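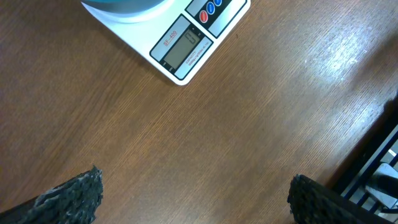 **Tara e deriva em balanças de cozinha baratas**

**krum_ionescu**
Uso uma SF-400 para pesar farinha e sal. Com a taça em cima carrego na tara, o visor vai a zero e, passados 3 minutos, marca 4 g sem eu ter tocado em nada. Pilhas novas. Mesa de madeira maciça. Defeito da célula ou comportamento normal?

**nolia_pt**
Deriva de zero com carga. A célula assenta lentamente depois de receber o peso. Deixa a taça na plataforma durante um minuto antes de fazer a tara e repete a medição.

**Vidar Sæther**
Discordo. 4 g em 3 minutos é demasiado para assentamento. Verificaria primeiro os pés. Se um não apoia, o corpo torce e a leitura foge. A madeira empena o suficiente para isso – põe a balança sobre uma pedra plana e compara.

**nolia_pt**
Uma mesa empenada dá erro constante, não deriva.

**Vidar Sæther**
Dá erro constante se nada se mexer. Com alguém a amassar na mesma mesa, não.

**krum_ionescu**
Ninguém estava a amassar. Fiz o teste na bancada de pedra: 1 g ao fim do mesmo tempo. Com a taça um minuto em cima antes da tara, zero estável.

**goossens13**
Mudaste duas coisas de uma vez. Volta à madeira e repete só com a espera.

Para o sal não usaria esta balança em caso nenhum. Quem pesa 20 g com resolução de 1 g já parte com um erro relevante. Tenho uma de bolso para sal e fermento, a grande fica para a farinha e a água.

**krum_ionescu**
Repetido na madeira, com espera: 1 g. Fico com a pedra. A de bolso fica para setembro.

**Vidar Sæther**
Portanto, a mesa contava.

**nolia_pt**
1 g é o último dígito. Não prova nada.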